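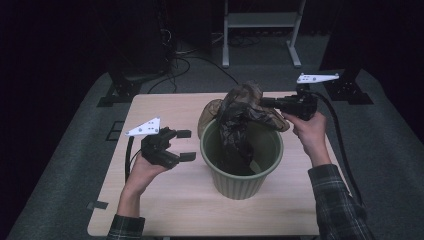

Stilton Hand-Held Gripper Pair, Build Kit

Kit no. 2963
Page last revised January 20, 2022

Overview

The Stilton is a pair of hand-held parallel grippers for recording two-handed tasks at a bench. It is designed to be built at home or in a shared workshop with hand tools and access to a 3D printer. The operator holds one gripper in each hand and does the job directly: bagging a wastebasket, folding a cloth, sorting parts into trays. Each gripper carries a white angled marker plate on top, read by a camera above the work.

The design is by Tineke Hoekstra, who built the first pair in August for her own bench and still maintains the drawings.

What is in the kit

Gripper hardware for left and right hands, black
Finger pads, flat, two pairs plus one spare pair
Marker plates, white, left and right
Signal cables, black, one per gripper
Haberkorn fastener pack
Printed assembly sheet

Not included: printed handle shells (files supplied), camera, computer, work surface.

Specifications

Finger motion: parallel, both fingers driven
Maximum opening: 85 mm
Supply: 12 V DC
Connection: one cable per gripper, rear exit
Handle: under-grip, fingers wrapped from below
Shell material: PETG recommended, PLA acceptable for light use

Building the grippers

Print the shells with the handle flat on the bed. Clean the slide channel before fitting the fingers; a burr there shows up later as uneven closing. Fit the pads last. They must meet face to face with no visible wedge of light between them.

Marker plates bolt to the top of the body and tilt outward, away from the opposite hand. Left and right plates are not interchangeable. Tighten the screws evenly and do not sand or paint the face.

Route each cable backward from the gripper and down past the outside of the forearm. Leave enough slack to reach the far edge of the board with either hand. Cables crossed between the hands will snag on tall objects.

Work surface

Any flat board with a matte finish will do. Pluswood pale panel has been used with good results and is easy to replace when it gets marked. Set the board on a padded mat and clip it down – a board that creeps during a session spoils the calibration. Glossy surfaces should be avoided under direct light.

Handling thin plastic

Bags are a useful first test of pad alignment. Close on a single fold near the rim of the bin and lift before spreading. If the fold slides out, check the pads for dust, then check the slide. Dark film gives little contrast against black pads, so the Jeltell pad set in light gray is offered as an option.

Known limits

The finger drive is not sealed. Keep it away from liquids and fine powder.
Run time is limited by the operator's wrists more than the hardware. Rest between sessions.
Firmware 3 is required for paired recording. Earlier versions record one side only.

Spares

Pads, plates and cables are sold singly. Quote the kit number when ordering, and state left or right for plates.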